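FOR IMMEDIATE RELEASE

Botport Report Asks Whether Machines Can Do the Chores Yet, Answers "Some, Slowly"

December 2020 — Botport, the household automation review service, has published its second look at whether machines can be trusted with the small jobs of home and shop. The report, titled "Put It Back in the Box," covers 37 everyday chores, from pairing socks to facing a shelf of soup. Readers hoping to retire their children from kitchen duty are advised to keep the children on for now.

Floors remain the bright spot. A machine that vacuums is a settled matter, provided the owner has first picked up everything a vacuum might eat. Dishwashers continue to wash dishes and continue to decline to load themselves. Everything that involves picking up one particular object and setting it down in one particular place falls into what the report calls "the long middle," where the work can be done on a good day with a patient person nearby.

"People ask me when they can buy the thing that tidies up," said Efe Ajayi, who wrote the report. "I ask them what they mean by tidy, and we are usually still talking at lunch. The machine has the same question and no lunch."

The longest chapter is given over to packaged snacks. Ajayi chose them on the grounds that every home has a few, every corner store has a wall of them, and they behave badly in ways a brick does not. A sealed packet slides and wrinkles. It has a stiff seam at each end and very little to hold on to between them. The film is often clear and shiny, so a camera may see the ceiling light more readily than the packet.

Two fingers, one snack, and plenty more in the box

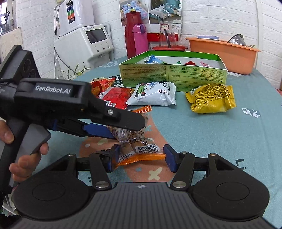
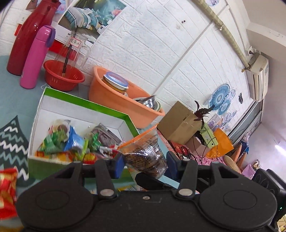

Reading time: 3 minutes

The report spends several pages on the grip itself. Squeeze too little and the packet slips away. Squeeze too much and the customer gets crumbs, which the report scores as a failure even though Ajayi argues in a footnote that crumbs are still food. Fingers that meet flat on the packet do well in most cases. Fingers that catch only the crimped seal can lift it too, but it tends to swing, and a swinging packet is hard to place beside its neighbors.

Clutter is the other half of the problem. A lone packet on a bare counter is a fair test of a gripper and a poor test of a kitchen. Real tables come with patterned cloths, pitchers, bowls and thermoses, and the snack in question is usually leaning on another snack. The report recommends that sellers of home machines stop showing them in rooms where no one has ever eaten.

On human-guided work, where a person holds the gripper and supplies the judgment, the report is more cheerful. A hand on the trigger knows which packet it wants and roughly how hard to pinch. Passing that knowledge to a machine working alone is the part still under way, and Botport declines to name a year in which it will be finished. Its first report did name one, and the staff would like to move on.

Shops fare slightly better than homes. Shelves are straight, stock arrives in known shapes, and no one leaves a sweater on aisle four for very long. The report rates restocking boxed goods as "nearly there" and restocking bagged goods as "ask again." Sorting a mixed box of sweets and savories, a job most people could do while on the phone, is rated "bring a chair."

Botport received 798 responses to the reader survey it ran in October. Of those, 684 said they would let a machine put away groceries. Only 2 said they would let it put away groceries without watching. Botport has not been able to reach either of them for comment.

The full report can be requested from the Botport press desk at no charge. It includes the scoring sheet for all 37 chores, Ajayi's notes on gripping soft packages, and an appendix on fitted sheets that runs to a single sentence.

About Botport

Botport reviews machines meant for ordinary household and shop work. It does not sell them. Its office dishes are done by hand, according to a rota that is currently under dispute.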